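Speaker notes, budget session, Kieran Staniforth

Slide 1. Good morning. Say thanks to Tjoa for the room. I speak about money today, very little about software.

Slide 2. When we planned the memory module cell at Jindgate, we made a list of what to buy. The arm was one line. The gripper was one line. Everything else was called "small parts", and this was my mistake. Pause here.

Slide 3. Show the table of costs. Fixture plates: we printed 9 versions before the plan was stable. Each one is cheap, but the hours of the designer are not. Ask Eseo for their hours also, they promised to share.

Slide 4. The work itself. Let people look, do not talk too fast.

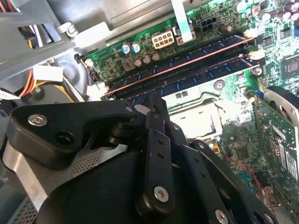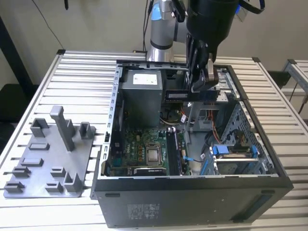
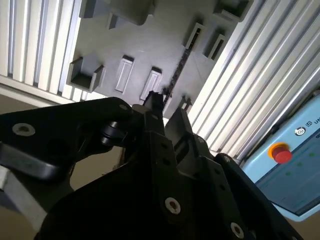
Slide 5. My advice for the next budget, in March. Put fixtures on a separate line. Put spare fingers on a separate line. Buy old desktop computers early, because the price for about 100 of them changes a lot between sellers. Plollwood wanted payment before delivery, so check this with your finance office.

Slide 6. Questions. If someone asks about leasing, say we compared it only for the arm.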